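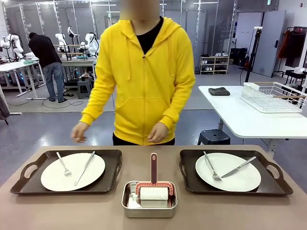

Cafeteria waste and table turnover – project report, group 3

Our question was simple. Does a smaller plate mean less food in the bin at Parsons Hall? Balakrishnan Chacko did the weighing, the rest of us did tallies and the write up.

Method. Lunch only, 10 lunches in October. Large plates first, then small ones. Scraped food went in one tub, weighed in grams at closing. Drinks and peels not counted.

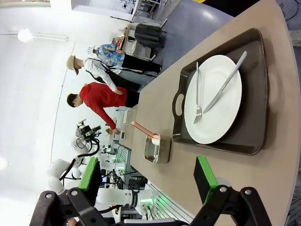

Fig. 1. Plate on a serving tray, knife and fork laid across it.

Results. Large plates, 2702 g on the worst day. Small plates, 1562 g on the worst day. Big drop, but the second week also had the pasta everbody likes, so the menu probaly did some of the work. We should of matched the menus.

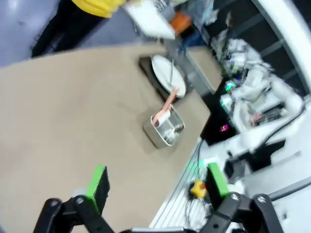 Fig. 2. Beige tabletop, tilted view.

Seconds went up with the small plates – people just walked back to the line. We didn't log how many. Kitchen staff said the line felt slower after noon, no timings for that either. 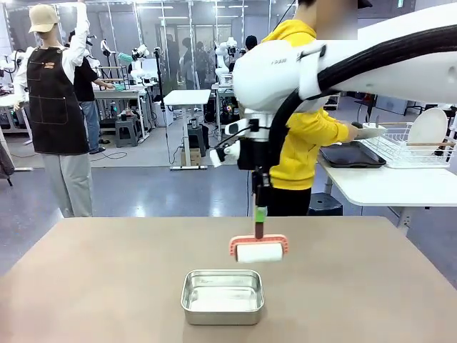
Next time: same menu both weeks, log the seconds, weigh bread separately. Raw tallies are in the appendix, page 3 is missing a column and we're still fixing it.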